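PROGRESS REPORT TO THE HENHAM FUND
Veterans' Service Records Project, Pendbridge
23 September 2005

The project continues to help former service members and their families obtain discharge papers, correct errors in service files and apply for decorations that were earned but never issued. Since July the office has opened roughly 200 case files. Most concern Army veterans living in the Pendbridge area.

Three applications for overdue medals were sent forward this quarter. Two have been approved – both for service overseas – and the third was returned with a request for unit rosters. Chanida Panyasiri is preparing the reply.

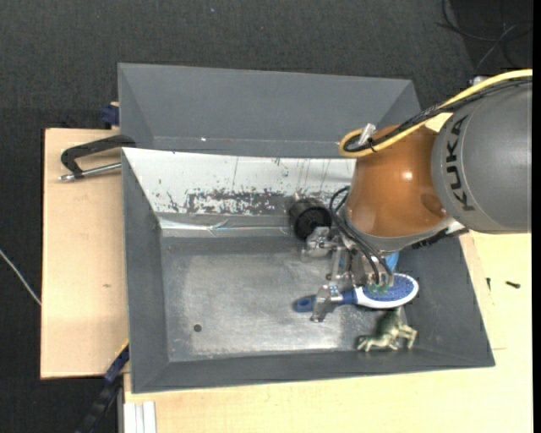
KUKA arm with its gripper lowered into a gray metal bin.

Staffing remains below plan. Yaowalak Thongsuk joined as records clerk, but two caseworker posts are still open and will be advertised again. Interviews with surviving members of the Nilsuwan family are complete, and transcripts have been filed.

Spending is within the approved budget. We ask that unspent salary funds be carried over to cover copying and travel in the next period.

Submitted by Paweena Ruangrit, Project Manager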